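What I learned from the Arboleda laundry workers

For my spring project I picked home-based laundry workers, mostly because my aunt did that kind of work for years and I never once asked her what she got paid! My supervisor, Sandra Haworth, told me to keep it small, so I stuck to one neighborhood, Arboleda, and one group, the Gevilari association, which signs up people who wash and iron for other households.

I talked with 15 members in April, usually after 7 p.m. when they finally had a minute. Harpreet Sandhu came along for 10 of those talks and took notes (way neater than mine). We asked about prices, late payment, sick days and whether anyone had ever seen a written agreement. Only two had.
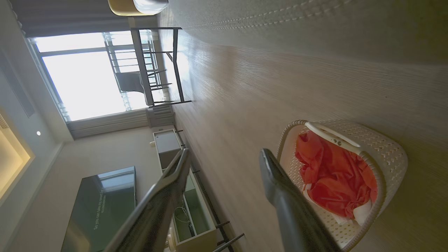 A basket with red-orange and white cloth in it.

Late payment came up more than low prices, and I really didn't expect that. People could live with a cheap load if the money showed up that night. Ulises Bermúdez, the group's secretary, keeps a notebook of unpaid jobs – 436 entries when I saw it – and he reads from it at meetings with the city. The city wants members to register as businesses first, but the form asks for a commercial address and they work at home, so that's where it's stuck.

My weak spot is that everyone I interviewed was already a member. Cristóvão Azevedo pointed this out in class and he's right. If I did it over I'd start with people who never joined, or who quit – I met one woman who left over the dues and I wish I'd gotten her number.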